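Broslow Community Energy Advice: progress report to the Kusa Fund, second period

By Pascual Navarrete
December
3 comments | 12 shares

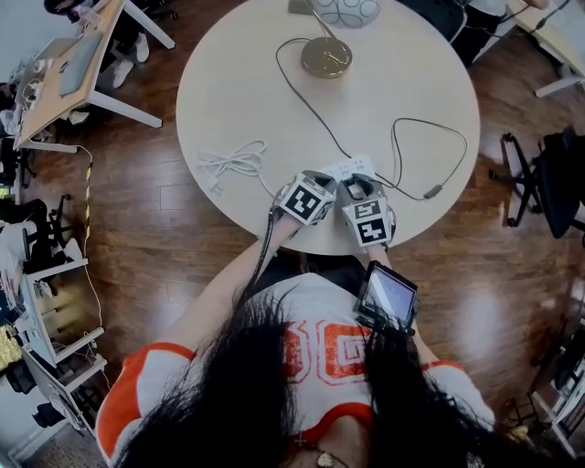 At the table with a multi-way power strip.

This report covers the second period of the grant. It follows the headings you asked for in the spring, except that training and outreach are put together because the same budget line pays for both.

Home visits
We completed 115 visits against a target of 100 for the period. Most were in the Fillen estate and the streets behind the old dairy. Take-up in the upper village is still low. Letters have not worked well there, and we will try the surgery noticeboard and the mobile library instead.

The usual visit takes a little over an hour. We read the meter with the householder, go through the last two bills and look at heating controls, draughts and hot water settings. The most common problem was a timer left on the previous tenant's settings. The next was a tariff that had run out without the householder noticing.

Small measures
We fitted draught strip, radiator foil and letterbox brushes in the homes that wanted them. Spending on materials is £400 under budget, mainly because Tomić Supplies held last year's price on draught strip. We would like to move the underspend to thermal curtains, which people keep asking for. Please let us know if this needs a formal request.

Advice sessions
The Wednesday drop-in ran every week apart from 4 cancelled for the hall roof repairs. Numbers picked up once the evenings got colder. Questions about prepayment meters take up most of the time, and we now keep one desk for those alone. Standby use and overloaded extension leads also come up often, so we have added a page on both to the handout.

Staffing
Two new advisers started and have finished their shadowing. One part-time post is still empty - we have advertised twice and will go out again in January with longer hours.

Problems
Seven households were referred for boiler repairs and are still waiting. The contractor blames parts. We have lent heaters to the two with small children and are ringing the contractor each week.

Next period
We plan to start visits in Lower Broslow, reprint the handout and send you the householder survey with the final accounts.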